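# The Long Life of a Plain Tan Tube 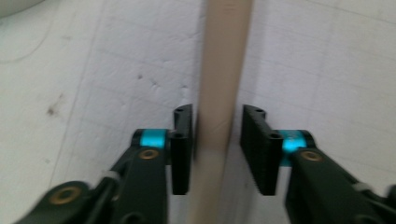
*A tall tan rod, upright, with a faint diagonal line across its middle.*

Ffion Rowlands keeps 40 tubes and dowels in the back of her frame shop in Pevholm. She uses them for posters, fabric, maps and the odd roll of wallpaper. Most came in with deliveries. A few she bought.

"People fold things that should be rolled," she says. "Then they bring them to me and ask about the crease."

Her rule is to pick the widest tube that fits the shelf. Narrow ones curl the paper too tightly, and it fights back when you try to lay it flat. She rolls prints with the picture side out, wraps them in tissue and stands them up in a tall bin. Fabric goes on its side.

Nhàn Lã, a quilter, started storing her finished tops this way in October. She had been folding them in a cedar chest and refolding them twice a year. Now 10 of them lie on a closet shelf, each on its own tube, with a cotton sheet between the cloth and the cardboard.

Wooden dowels need the same care. Lã sands hers lightly and covers them with washed muslin before any fabric touches them.

Both women label the ends — pencil for Rowlands, masking tape for Lã. Rowlands rewrites hers whenever a tube changes jobs. One has carried 20 different labels, and the latest reads "harbor map, no frame yet."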